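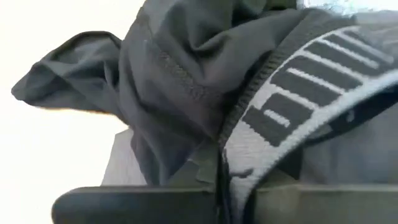

# Tendulwood Romance Blurbs

4 min read

A data card for a set of 3716 back-cover summaries of translated romance comics and light novels. Maintained by Flora Shearer and Huia Hoani. Last revised 2023-06-22.

## Contents

Each record is one volume. Series with several volumes have several records, linked by `series_id`. Omnibus editions get their own record and are not split.

- `title`: title as printed on the English edition
- `series_id`: integer, stable between releases
- `volume`: integer, or `0` for a one-shot
- `blurb`: plain text, UTF-8, line breaks kept
- `tropes`: list of tags, may be empty
- `rating`: publisher's age rating, if printed
- `status`: `ongoing`, `complete` or `dropped`

The tag list has 75 entries and is in `tropes.txt`. "Office romance" and "boss/employee" are separate tags and often appear together. "Fake engagement" includes contract marriages. "Childhood friend" applies only when the friend is a love interest.

## Collection

Blurbs were typed or scanned from the back covers of copies held by the Halliday lending library. Scanned text was corrected by hand. Store copy was not used, as it is often shortened and ends in an ellipsis.

Tags were assigned by two readers working separately. Gillespie MacRitchie settled disagreements. Readers tagged from the blurb only, so a trope that first shows up halfway through the book is missing.

## Splits

`train.jsonl` holds most of the records. `test.jsonl` holds 800. No series appears in both files.

## Known problems

- Name order is not consistent. Some publishers put the family name first, some do not, and a few switch between volumes.
- `status` reflects the English release. A series marked `dropped` may have finished in Japan.
- Blurbs over 3000 characters were cut at the last full sentence.
- Ratings from before the October release were entered as free text. Run `fix_ratings.py` before grouping on this field.

## Use

Blurbs belong to their publishers. The set is meant for search and tagging work. Tags and scripts may be reused with credit.

## Comments

**Nomvula Zwane:** Volume 0 for one-shots breaks my sort. Could it be null?

**Huia Hoani:** It will stay 0 in this version. Filter on it first.

**Jessie MacBrayne:** Two records in the test file have the same blurb. Both are reprints with new covers. Sent the row numbers by email.

## Related

- Drivent Cover Text Scanner
- Skustmont Series Index
- Tendulwood Mystery Blurbs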